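Episode Recap Writers, Science Fiction Television (Remote, Freelance)

Ledari is an online episode guide covering science fiction series from first broadcast to final season. The archive holds 2399 recaps. We are commissioning the remaining 144, most of them for Danko and the second run of Barnanby.

The work

Each recap follows the episode in act order, teaser to closing scene, in the present tense. Plot events come first and opinion is kept to a short closing section. Continuity errors, reused sets and guest cast are logged in separate fields. Writers work from the broadcast cut unless the assignment sheet names another version. Time travel episodes need a second pass in story order, submitted as a plain list.

Length is around 2678 words for a double episode and half that for a standard one. Each draft gets one round of edits, returned within ten days.

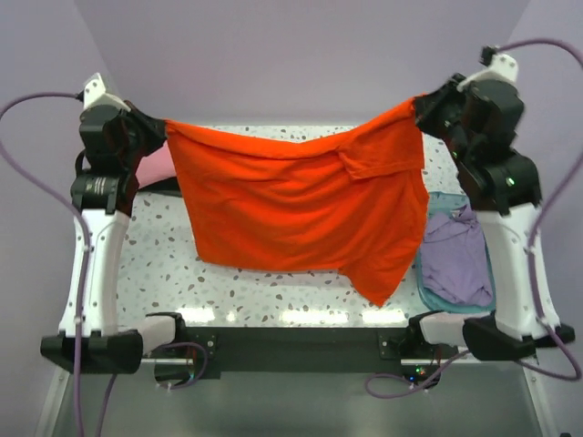
Requirements

Applicants should have seen at least one complete series in our index and be able to spell its character and ship names without looking them up. Published work is useful but not required. You will need legal access to the episodes; we do not supply recordings. Familiarity with Vilar, our tagging system, can be gained after hiring.

Pay

148 dollars per accepted standard recap, double for two-part stories. Invoices are paid monthly. Rewatches for corrections are not billed separately.

How to apply

Send a sample recap of any one-hour science fiction episode, a list of the series you know well, and your weekly availability. Samples should be unpublished and in plain text. Applications close 2026-06-21. Selected writers receive a paid trial assignment.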